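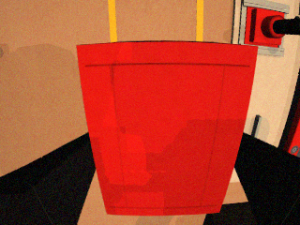
Eimer umsetzen mit Greifarm: Test in der Simulation

Ob ein Roboter im Haushalt einen Eimer tragen kann, prüft man zuerst am Rechner. In Drotholm machen wir das so:

1. Eimer als Starrkörper anlegen, leer. Wasser kommt später.
2. Masse und Reibung am Rand eintragen. Die Voreinstellungen in Trolside sind zu griffig.
3. Startposition bei jedem Lauf leicht verschieben.
4. 90 Läufe starten und Abbrüche protokollieren.

Bei uns kamen 52 Läufe ans Ziel. Die meisten Fehler passieren beim Absetzen – der Arm öffnet zu früh und der Eimer kippt. Chandrasekhar Poduval wartet vor dem Öffnen vier Zeitschritte, damit wurde es besser.

Fürs Putzen reicht das noch nicht. Volle Eimer testen wir ab September.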